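Skendport Community Hall: Premises Inspection Checklist

Date of inspection: August 11, 2018
Inspected by: Marjan Shokri
Accompanied by: Vasilică Sandu, Hall Supervisor
Floor area covered: 449 square metres

Each item is marked Satisfactory, Action Required or Not Inspected. Comments are to be read together with the June report.

1. Fire exits and escape routes
Main entrance doors: Satisfactory
Rear exit to Ustasgate: Action Required
Comment: The push bar is stiff and the door must be leaned on before it opens. Stacked chairs had been left in the passage and were moved during the visit.

2. Fire-fighting equipment
Extinguishers, ground floor: Satisfactory
Fire blanket, kitchen: Action Required
Comment: The blanket is hung behind the door and cannot be seen when the door is open. It should be moved to the wall beside the sink.
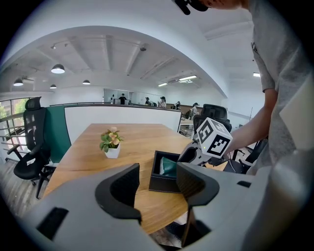 SECTION 3: FURNITURE AND WORK SURFACES

Tables, meeting room: Satisfactory
Comment: Tops are sound and free of splinters. Small boxes and personal items should be cleared from tables at the end of each booking.
Folding chairs: Action Required
Comment: 5 chairs have loose hinges and have been labelled for removal.

SECTION 4: ELECTRICAL

Portable appliances: Satisfactory
Distribution board: Not Inspected
Comment: The cupboard was locked and the key was held by Cornel Iordache. A return visit is to be arranged.

Actions 1 and 2 are to be completed before the next public booking. The quotation of £1,625 for the rear door has been passed to Tincuța Cârstea for approval.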